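Automation and Work – Handout 6
What changes for people when a machine takes over part of a job

1. Tasks and jobs

A job is a bundle of tasks. Automation is nearly always introduced at task level, so the first step in any case study is to list the tasks, who does them now, and how long each one takes. Titles on an organization chart are a poor guide. At Ukmont, the small-appliance service depot used as the running case in this course, a "bench operator" handles intake, cleaning, sorting, testing and paperwork in a single shift.

2. The Ukmont case

The depot receives around 900 items a month: kitchen appliances, tableware returned with them, spare parts. Before the change, 15 operators worked the benches. Management selected picking and placing at the sorting bench as the first task to automate. Testing stayed manual, as did all decisions on repair or scrap. The supplier, Orcombe, delivered the arms and grippers; the depot wrote its own work instructions.

Benches hold mixed goods. A toaster and a plate call for different grasp widths and different approach angles, and a power cord can lie across the path of a finger. Handling rules are therefore written per object class and reviewed every October.
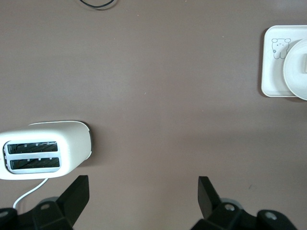

Who is responsible when the machine drops an item?
The shift lead records the event, and the depot carries the cost. The operator at the bench is not charged and the drop does not count toward individual error rates.

3. Effects on the people at the bench

Lifting and reaching went down. Monitoring went up, and with it the share of the shift spent standing still and watching. Operators in the Cassim review rated this part of the work as more tiring than the lifting it replaced. Breaks were moved from fixed times to one after every 74 minutes of monitoring.

Skill requirements split. Nine operators were trained to clear faults and restart a cell; the rest call one of them. Pay grades were adjusted only after the second review – a delay the Fleltunport site later avoided by settling grades before installation.

Pace is the third effect. A manual bench lets the operator slow down for a difficult item and catch up later. A cell sets its own rhythm, and the manual stations after it inherit that rhythm unless a buffer is placed between them.

4. Terms for this unit

Task allocation: the division of tasks between people and machines.
Residual task: a task left to people after the rest has been automated.
Buffer: storage space between two stations that run at different speeds.

Reading for next session: Cassim review, sections on monitoring load and pay grades. Bring a task list for a job you have held yourself, with times in minutes.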